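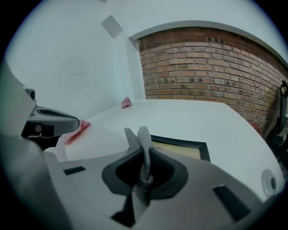
Topic: Desks & Workspaces

Kilian Brunner
@kilianbrunner

1/ Cloth notes for white desktops. Two pink cloths per desk, one at the front left edge, one back by the wall. I've kept this up since May and it works better than the spray-and-paper-towel routine.

2/ Front cloth is for dry dust. Fold it in 4, wipe toward you, refold when a face goes gray. Hanging it over the edge is fine. Balling it up is also fine, it just dries slower.

3/ Back cloth is the damp one. Water only, wrung hard. White tops show streaks from almost any cleaner, and the streaks hold dust.

4/ The cable grommet. Dust collects in the ring where the insert meets the top. Lift the insert if yours comes out (my Drerkine desk at home does, the Makside one doesn't) and run a cloth corner around it. Never spray into the hole.

5/ Anything framed gets picked up before you wipe. Going around it leaves an outline that takes twice the work later.

6/ Wash at 52 C, no softener. Softener coats the fibers and the cloth starts pushing dust around. Line dry.

7/ Someone asked about cost. Furukawa pack, 954 yen, still on the first one.

8/ Replying to the question on color: pink is for desks, whatever else you own is for the kitchen. Pick any split you like and keep to it.

9/ Correction to 4: the Makside insert does come out. Quarter turn left, then up. Thanks to the person in Drurkau who sent the manual page.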